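3 Jan 2020 – notebook, polling desk, Waltcombe

Back after the break and the coffee machine still leaks, so I'm writing this with a damp sleeve. Main job today was the third-candidate question in the county executive survey. Tuấn Phùng and I have been arguing over it since before the holidays and I wanted it settled before the next wave goes out in January.

Quick recap for whoever reads this later. We have 713 completed interviews. Half the people got the two-way ballot (Tovik against Võ), the other half got the same question with an unnamed independent added. Tuấn thinks the independent pulls almost entirely from Võ. I thought so too until I split it by past turnout, and now I'm a lot less sure! Among people who skipped the last county race, the independent seems to be picking up folks who said "undecided" on the two-way, which is a whole different story from taking votes off anybody.

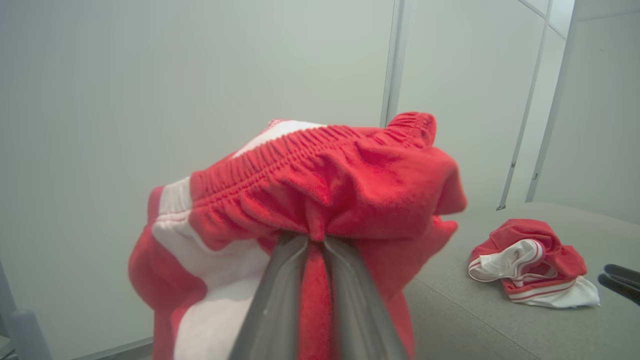

Gripper holding the red shorts by a fold.

Anyway, the weights. I reran them with the Vivside precincts broken out on their own, and that was a pain because two precincts had their lines redrawn and the voter file still has the old codes. Fixed by hand (the lookup table is in the shared folder, please don't sort it, the blank rows matter). One of the two only has 20 interviews in it, so please, please don't quote a number from there, even if the newspaper calls and asks nicely.

Then there's the wording. "Would you consider voting for an independent" gets a big friendly yes from nearly everyone, and I don't trust it one bit.

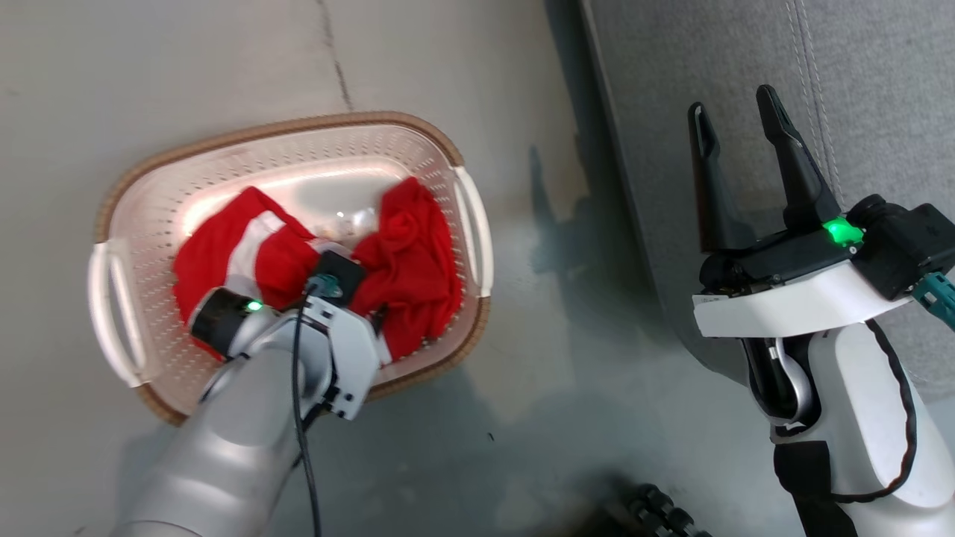

People will consider anything on the phone. What I'd like is the full ballot first, then the "consider" question at the very end, after the stuff on roads and the library levy. Tuấn worries that the roads questions put people in a grumpy mood and push them toward the outsider – fair point, and I don't have a good answer yet. We could flip the order for half the sample, but that cuts our groups smaller again.

To do: ask the call center if they can rotate names on the ballot (they said yes last time and then didn't), rerun the turnout split without the cell-only people, send Tuấn the crosstabs before lunch tomorrow.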